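Tumwood Forum > Home and Garden > Plastic furniture
Topic: Skastalell chair, the upright is loose at the ring

myrto_t
Posts: 14
Hello to everybody. I hope this is the correct section. In October I bought a Skastalell chair from the Chrysikopoulos shop, for 50 euros, and I have a problem with the long upright that goes into it. When I push the upright into its place it feels tight, but after one evening of sitting it has moved and it makes a noise. The instruction sheet has only drawings, and the drawing for this step is very small. I do not understand if the ring must go on before the upright or after it. I have put everything on the table to work more comfortably.
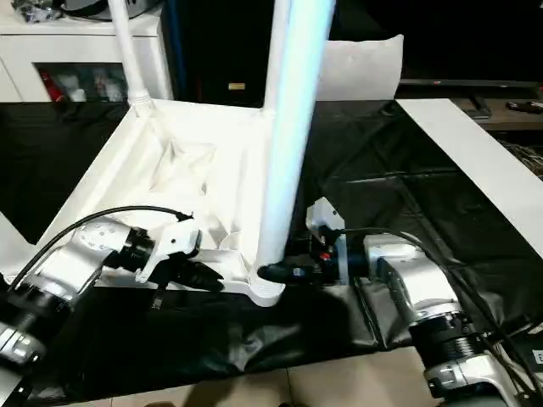
My question is about the order of the parts, and also about glue, which I would like to avoid if possible. The table is covered with black plastic, so the white does not get scratches while it lies on its side. The round ring I mean is the one at the lower end of the thick tube. Should this ring sit completely flat? I can turn mine a little with my fingers and I am not sure if this is allowed.
Thank you in advance,
Myrto Triantafyllou

gardengate
Posts: 3000
Ring first, always. Slide it up, seat the upright all the way down, then bring the ring back down and turn it until it stops. If you put the ring in the base first and then force the upright through it, it will feel tight for a day and then let go. Same as you describe.

pellworth
Posts: 211
I disagree with gardengate, sorry. On the older ones, yes. On the newer ones the ring has a small lip inside and it has to be in the base before anything else goes in. Myrto, is there a lip? Run your fingernail around the inside.

gardengate
Posts: 3000
I have put together 6 of these for our club and never met a lip.

pellworth
Posts: 211
Then you have 6 old ones.

myrto_t
Posts: 14
Thank you both for the quick answers. I took the ring off again and I checked with my fingernail, as pellworth wrote. There is a small edge inside, but only on half of the circle. I do not know if this is a lip or if it is a piece that was left from the factory. How can I tell the difference?

pellworth
Posts: 211
Half a circle is right. It catches on the flat side of the upright. So: ring in the base, turn it until the half edge faces the back of the seat, then push the upright down with the flat side to the back.

lowtide_anne
Posts: 87
Can I say something about glue before somebody recommends it? I used Zundley plastic cement on mine two summers ago. It held very well, but now I can't take the chair apart for winter and it doesn't fit in the shed. I wish I had wrapped a bit of tape around the end first and tried that.

gardengate
Posts: 3000
Tape gets sticky in the heat and then you have dirt in the joint. A drop of cement on the ring only, not on the upright. You can still pull the upright out.

lowtide_anne
Posts: 87
Mine ran down inside. Maybe I used more than a drop!

myrto_t
Posts: 14
I have read the messages about the glue with attention and for now I will not buy any. Today I tried the method of pellworth. It was difficult to keep the chair still, so the second time I laid it down again and worked close to the base, where I have the most control.

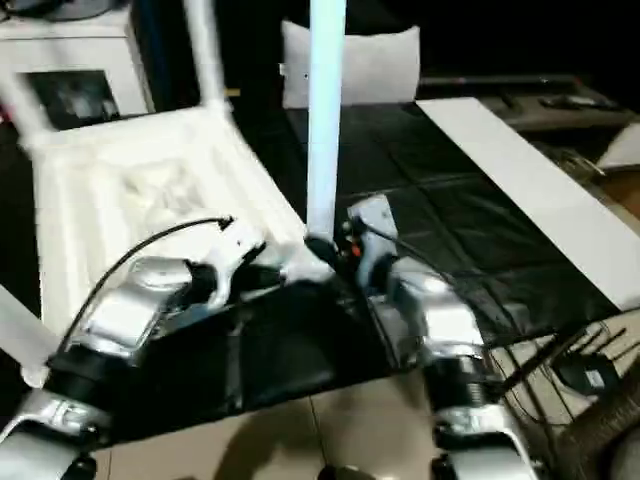
One thing I noticed during this work is that the drawing shows the chair standing on its legs for this step, and I find this a bad idea. With the chair tipped on its side, the underside of the seat is open to the eye, and it has a recessed shape that I had not looked at before. The upright is best held low, near its base, as in the photo. If I hold it higher, it leans and comes out of the line. I also have a question about the long white board, the one lying diagonally on the right side of the table. It is not in the drawing for this step. Does it go in before the upright or after?

pellworth
Posts: 211
After. Leave the board until the chair stands by itself and doesn't rock.

gardengate
Posts: 3000
On that we agree. And I admit I never tried it on its side. I kneel on the floor and hold the seat between my knees, my back doesn't thank me for it.

Is the black sheet slippery? I see it has creases in it. I use an old blanket, the chair moves less.

myrto_t
Posts: 14
It slides a little, yes. I will try with a blanket next time, thank you. After the second try the ring does not turn with my fingers anymore. When I press strongly I still hear a small noise, almost nothing, but I do hear it. I wrote to the shop to ask if they can send another ring. The nearest branch is 100 km from my home, so I prefer to receive it by post.

lowtide_anne
Posts: 87
Ask them for two. They sent me the wrong size the first time and I had to wait again.

pellworth
Posts: 211
Also tell them about the half edge so they send the newer type. Sit on it for an evening and let us know if it moves.

myrto_t
Posts: 14
I will do both. I have made a small pencil mark where the ring meets the base, so I can see tomorrow morning if it has turned.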